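Tadasel Retail Fixtures Working Group
Minutes of the regular meeting, 18/11/2019

Present: representatives of Store Planning, Purchasing, Property Maintenance, Produce Category, Health and Safety. Kernness attended for items 3 and 4. Apologies were received from Logistics.

The chair opened the meeting at the usual time. The agenda was accepted with one addition (item 6, label rails).

1. Minutes of the previous meeting

Approved with one correction. Under "Cold wall", the word "condenser" should read "evaporator". Purchasing asked that supplier quotes be attached to future minutes as received and not retyped.

2. Matters arising

Door seals, dairy cabinets: Thygesen has delivered the replacement seals. Fitting is complete at the northern stores and under way elsewhere. Maintenance will report leftover stock of the old profile so that it can be written off.

Shelf loading tables: still outstanding. The present tables give a load per shelf but not per bracket pair. Store Planning to request bracket figures from Kernness in writing.

Cart bay at the river store: closed. The rails have been re-anchored and the invoice passed for payment.

3. Floor covering in produce areas

Health and Safety presented the slip log. Most entries in produce fall between the misting line and the scale. The present vinyl is within its rated life, but the surface texture is worn in front of the leafy greens section. Two options were discussed.

Option A is to replace the vinyl in the worn strip only, with a welded seam to the existing floor. Maintenance noted that welded seams next to misting lines have lifted before, at the hill store in particular, where the subfloor was not primed.

Option B is to replace the full aisle in safety vinyl with a coved edge. Cost is higher, and the aisle would be out of use overnight for 2 nights.

Loose mats were raised as an interim measure. Produce Category objected on account of cart wheels catching at the mat edge. Health and Safety agreed that loose mats would only be accepted with beveled borders, and only away from the scale.

Agreed: Option B at the hill store, Option A elsewhere, both to be priced by Purchasing. Primer is to be specified by name in the work order.

4. Stepped produce units

Kernness summarized the proposed wood range for dry produce. The units are supplied as separate base cabinets with tiered crates above. Crates lift out for cleaning. The slope of the tiers is fixed at the factory and cannot be changed on site.

Questions from Store Planning concerned the height of the rear row. With the standard base, a shopper of below average height has difficulty reaching the back crates. Kernness can supply a lower base at the same unit price of 739, with a longer lead time. Purchasing asked whether the price includes liners. It does not.

Produce Category reported that potatoes and onions do best in open crates with airflow at the bottom, and that soft fruit should stay on the existing trays. Depth of fill was discussed at length. Full-depth crates look well stocked but bruise the lower layers, and false bottoms are preferred for anything that turns over slowly. Artificial produce may be used for layout work and display training but must not be mixed with goods for sale.

Finish: grooved cabinet fronts collect dirt faster than flat ones. Maintenance prefers flat. Store Planning prefers grooved for appearance. No decision was reached; both versions are to be quoted.
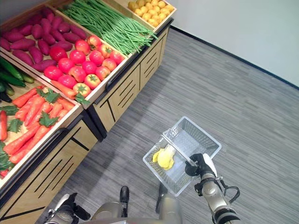

5. Hand baskets

Purchasing reported on the basket tender. Trido offered the lowest price on an order of 2000, delivered in one lot. Storage for a single delivery is not available before April. Trido has been asked to quote for split delivery.

Handles were the main subject of complaint in the store survey. The current handle pivots freely and drops onto the fingers when baskets are stacked. The Trido handle has a stop at the midpoint. Samples will go to 4 stores for trial, with damage recorded by type (handle, rim, base).

Agreed: no order to be placed until the trial returns are in. Old baskets with cracked rims are to be withdrawn now and not held back for the changeover.

6. Label rails

The clip-on rails used for shelf labels do not hold on wood edges. Screw-fixed rails would void the finish warranty according to the supplier's terms. Adhesive rails were tested by Maintenance and left residue on removal. Store Planning will look at a hanging label holder that hooks over the crate rim. Purchasing asked that any new holder take the existing label size.

7. Actions

Store Planning: write to Kernness for bracket loads; drawing of the lower base in the standard aisle; source a hanging label holder.

Purchasing: price floor options A and B; obtain quotes for flat and grooved fronts, liners listed separately; follow up split delivery with Trido.

Maintenance: report on old seal stock; draft the primer wording for the work order.

Health and Safety: circulate the slip log with locations marked on the store plan.

Produce Category: list of lines suitable for false bottoms.

8. Any other business

The template for store visit reports still carries the old department names. Store Planning will issue a corrected version. The date of the next meeting will be circulated with the attachments to these minutes.

Meeting closed.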